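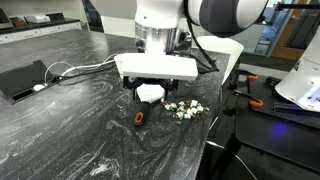
Photo: Dotoveo

The Table at Pritholm

The table was listed in the inventory as item 1040, surface, dark gray, marbled. The listing gave its dimensions and its weight. It did not mention the candy.

I was the clearing inspector for the Mimcombe building that year. The work was simple. Before a room changed hands, every object on every surface had to be assigned to one of three classes: keep, return, discard. Anything without a class stayed where it was, and the room stayed with it.

The screwdriver took one line. Black handle, orange end cap, return to tool storage. The cables coming out of the box in the tabletop were part of the table and took no line at all. The white cone near the back corner I entered as paper, with a question mark – the form allowed one question mark per room.

The candy was harder. The pieces were wrapped, white and pale green, with dark brown ends twisted shut. Food was a discard under rule 30. Sealed goods were a keep under rule 2000, which was newer. Crumbs had no rule. They lay on the marbling beside the heap, brown, and they had not come from anything I could open and check without changing its class.

I wrote to the Yazıcı office and asked which rule applied. The reply came in February. It said that the object should be classed according to its purpose, and that purpose was to be established by the inspector on site.

I went back up with the form. I sat at the table for the length of time the procedure sets for an undetermined object. Then I took one piece, untwisted both ends, and ate it. It was mint, with something darker in the center.

I entered the rest as keep, reason: in use. Under crumbs I wrote my own initials. The form went down with the evening post, and the room at Pritholm was held over for another 1000 days.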